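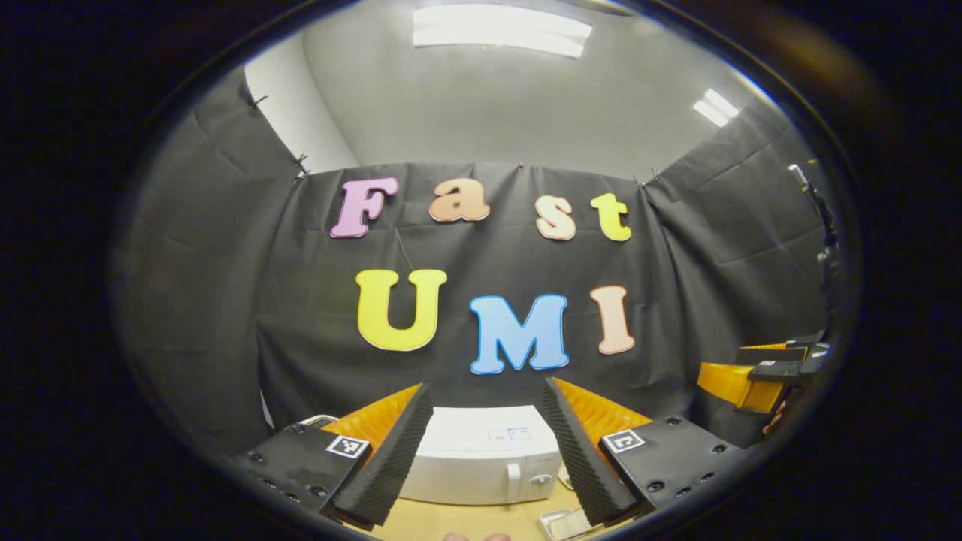
Progress Reports / Workplace Automation

Mallavwood staff kitchen project: third report to the Nevia fund
Prepared by Mhairi MacAulay

Work in the demonstration room continued through July. The microwave task is now the main one, as agreed after the last report. Staff record it with hand-held grippers, the kind with orange ribbed pads and a marker on each finger, and the microwave stays on the wooden table in front of the dark cloth.

We have 353 usable recordings, of which 254 cover the microwave. The target remains 1000 by the end of the grant.

Three kitchen assistants now spend part of each shift recording. Saadet Öztürkmen has moved from the serving line to run the sessions and has been regraded to match. Her old hours are covered by a new part-time post. No one has lost hours.

Staff raised two concerns. Wrists get sore when a session goes past 40 minutes, so we have added a break at the half hour. Several people also asked what happens to reheating work once the arm is installed. We have told them in writing that ward trays will still be checked and carried by a person.

Still open: the Nishimura site has not confirmed its start, and the second payment to Jamia for training is due next month.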